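Flornside Water Lab Users' Group
Minutes of the autumn meeting, Fri 23 October, upstairs room

I said I'd write these up while I still remembered who wanted what, so forgive the rambling. We had a decent turnout, the kettle worked, and we started only a little late. The September minutes were agreed with one change: the nitrate blanks were run on the old column, and I'd written the new one. My fault, sorry!

1. The chloride and sulphate backlog

We began with the backlog, as we always do. At the end of September there were 332 samples waiting, and as of this morning there are 116, so a big thank you to everyone who gave up their lunch hours. Most of what's left is from the estuary, and those are the awkward ones (so salty that the chloride peak swamps everything near it, and the bromide next door just vanishes into its shoulder).

I suggested diluting the lot by fifty and being done with it. Quite a few of you pulled faces, and fair enough, as we'd lose the nitrite altogether.

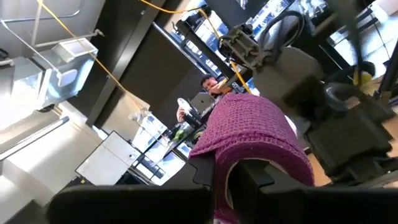
Diluting twice was the better way, came a reply from the window end: once gently for the nitrite and bromide, then hard for the chloride and sulphate, with the two runs kept under separate names so they don't get muddled in the results sheet. That does mean two injections per sample and a longer queue, but we all liked it more than my idea. Agreed. I'll rewrite the method card and stick it up by the instrument.

We also had a moan about the silver cartridges. They do strip out the chloride, but they're dear, and at least one of us has seen silver bleeding through onto the column. We'll keep them for the estuary samples that really need a bromide figure and leave them off everything else.

2. The new guard column

Brurelix sent us a guard column on trial and I've had it in since the start of the month. My feelings are mixed. The back pressure is lovely and steady, and the fluoride comes away from the water dip much more cleanly than it used to. On the other hand, the phosphate peak has grown a tail that I don't care for at all, and it gets worse as the day goes on. I passed my printouts round and there was a lot of squinting.

Somebody wondered about iron building up on the packing, and somebody else thought it was just my eluent going off in the warm corner by the boiler. Both possible! I'll make the carbonate fresh every morning next week and see if the tail goes away.

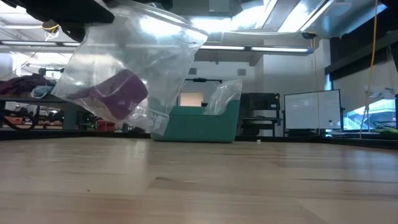 Had I tried swapping the guard out and running the same standard straight after, Rainer asked, because otherwise we'd be blaming a part for something the main column might be doing by itself. I hadn't, and I felt a bit daft. So that goes first, before the fresh eluent, and I'll bring both traces to the next meeting. We won't order anything from Brurelix until then.

3. Standards and calibration

The mixed standard is nearly gone and needs reordering. We went back and forth over whether to buy it ready made or weigh out our own salts, and settled on buying it, with a home-made check standard from a different supplier's salts to keep it honest. The curve will have 5 points from now on. Please don't force it through zero – I've found it done that way twice and the low sulphates come out silly.

There's also the matter of the Nirus software rounding retention times when it exports. It's only the last digit, but it has been putting nitrate and bromide in each other's boxes on busy days. Until it's sorted, check the peak names by eye before you send anything out.

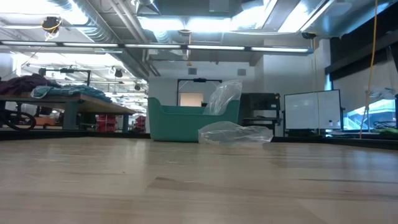 4. Money and supplies

The suppressor needs replacing before the winter and the quote is £1,423, which made a few people cough. We can cover it from this year's pot if we hold off on the second autosampler tray. I'd rather have the suppressor, and so would everyone who has had to look at the baseline lately. Agreed.

Filters: please write it on the sheet when you open the last box. Twice now I've gone to the drawer and found nothing in it.

5. Any other business

The fridge is being defrosted, so move your extracts to the cold room and label them properly, with your initials and what's in them. Anything without a label will go in the waste.

Next meeting is same time, same room, and I'll bring the traces.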